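Printing Terrain Tiles for the November Campaign: Settings and Base Sizes

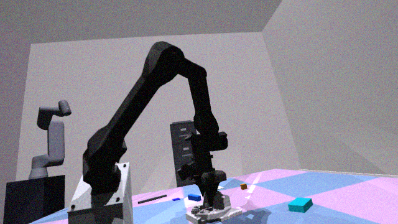
Rendered view: black articulated arm on a white pedestal, gripper lowered to a gray tray on the tabletop.

The tile set for the Charvát river campaign is now final. Members who offered to print pieces at home should use the notes that follow, which replace the ones sent out with the previous newsletter. The main changes are the grid size, the height of the river banks and the way the hill pieces lock together.

Grid and base size

All floor tiles use a 15 cm square footprint. The earlier draft called for a smaller tile, but the river bends came out too tight for a cavalry base to follow without hanging over the bank. Wall thickness on the tile edge is 2 mm. Please do not scale the files. A tile printed at 99 percent looks fine alone and leaves a visible gap by the time there are eight of them in a row.

Flat tiles are 5 mm thick. River tiles are the same at the bank and drop to 3 mm at the water surface, so that a figure standing in the river sits visibly lower than one on the shore. The ford tile is the exception. It keeps a raised strip across the middle, textured with stones, and counts as rough ground under the Jollari rules.

Print settings

Layer height is 0.2 mm for floors and 0.12 mm for hills, where the stepping shows on shallow slopes. Two walls are enough. Infill at 15 percent holds up to normal handling; the test hill was dropped twice onto a concrete floor and lost one corner of a rock. Supports are not needed on any file except the mill, where the wheel has to be printed separately and glued.

Print floors face up. Printing them face down saves a little time but flattens the texture, and the paint then has nothing to catch on. If the corners lift, use a brim and trim it with a knife before checking the fit. Sanding the edges by hand tends to round them over and should be a last resort.

Clips

We looked at magnets and decided against them. They hold well, but the polarity has to be tracked for every edge, and tiles from different printers would not have matched. The set uses the Troren clip, a flat piece shaped like a bow tie that pushes up from underneath. Clips should be printed with four walls and solid infill. Print a few spares, as they are easy to lose in foam.

Clip fit varies from one printer to the next. The file pack has three versions of the clip, marked tight, medium and loose. Print one of each and test them on your own tile before making a full batch. A clip that needs a hammer is too tight and will split the slot.

Primer and paint

Gray primer on everything, from a can or a brush. Base color is a mid brown, dry brushed with tan, then the grass areas picked out in a dull green. Ximena Bermúdez has mixed a single large bottle of the base brown so that all tiles match, and will hand out small pots on Friday. Please use only this brown. The difference between two store browns is slight in the pot and obvious on the table.

Leave the river surface in primer. Gloss and water color will be applied to all river tiles in one session, again to keep them even from one tile to the next.

Scenario size

The first scenario is played at 2,000 points a side under Jollari, with the river running the long way down the table. Hills may take up no more than a quarter of either deployment zone. Woods are still the older felt pieces, cut to fit inside one tile – no new wood tiles are planned before the campaign starts.

One open point remains. The Hoson bridge is 95 mm wide between the rails, and a standard column of march with its movement tray needs slightly more. Either the bridge file is widened or the scenario treats columns as breaking formation to cross. Widening is simpler, but two bridges have already been printed and painted. Players with a strong view should raise it on Friday before the first game, at 7:30 p.m.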